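Tarance 24-Hour Urine Collection Kit: Review

Reviewed by Robel Belay, 11 November 2018 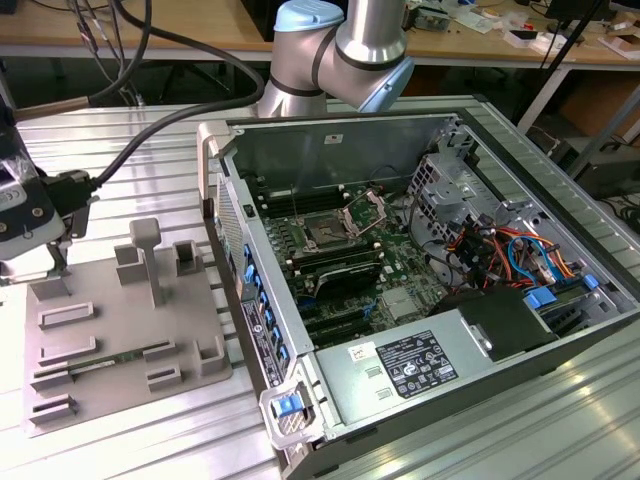

The Tarance kit is a home collection set for timed urine samples, sold with a wide-mouth container, a collection pan that sits under the toilet seat, a pour spout, a zip bag and a paper log. I used it for two full collections. The first was ordered by my doctor as part of a kidney stone workup. The second was a repeat after the lab rejected the first for a missing start time, which was my error and partly the fault of the log sheet.

Container

The container holds 3 liters and is marked every 100 ml. The marks are molded into the wall and can be read from outside without tilting, provided the light is behind them. Below 200 ml the wall curves inward and the reading is not reliable. For a 24-hour total this does not matter. For anyone measuring single voids it does, and a separate measuring cup should be used.

My totals were 1,850 ml and 2,000 ml. I checked the second against a glass cylinder at work and got 1,977 ml, a difference of 23 ml. That is close enough for a home container. The lab measures the volume again anyway.

The plastic is amber, as it should be for light-sensitive tests. Mine came without preservative. If your test calls for acid, the lab has to supply it, and you should ask whether it goes in before or after the first sample. The leaflet says nothing on this point.

Lid and seal

The lid takes a full turn and a half to seat. It did not leak when I laid the full container on its side in the sink for ten minutes. The Sokesari kit I used a few years ago had a snap lid that did leak, and I would pay extra to avoid it. The Tarance lid is stiff, however. My father-in-law, who has arthritis in both hands, could not open it without a rubber grip.

Collection pan

The pan fits a round seat well and an elongated seat poorly. On the elongated one it slid toward the back unless the seat was pressed down firmly. The front lip pours cleanly. A few drops stay in the corner each time. Over a day with eight or nine voids this adds up to a small loss, probably under 10 ml.

Log sheet

The log is the weak part. It has a box for the date and a box for the finish time, but the start time goes on a line in small print on the back. The start time is when you empty your bladder and discard that urine. Everything after it is kept, including the void at the same hour the next day. Fasil Dinsa at the Skastville clinic lab told me a missing start time is the most common reason he sends these back. Write it on the container label too.

Storage

The container must stay cold for the whole period. It is 11 inches tall with the lid on and did not fit upright on a standard refrigerator shelf until I moved the shelf above it. A small cooler with ice packs worked for the second collection, with the packs changed every six hours.

Price and verdict

I paid $14 at the Ejigu pharmacy counter. Many labs hand out a plain jug at no charge, so ask first. The pan and the screw lid are worth the money if you have to do this more than once.

Container: 4 out of 5
Lid: 4 out of 5
Pan: 3 out of 5
Log sheet: 1 out of 5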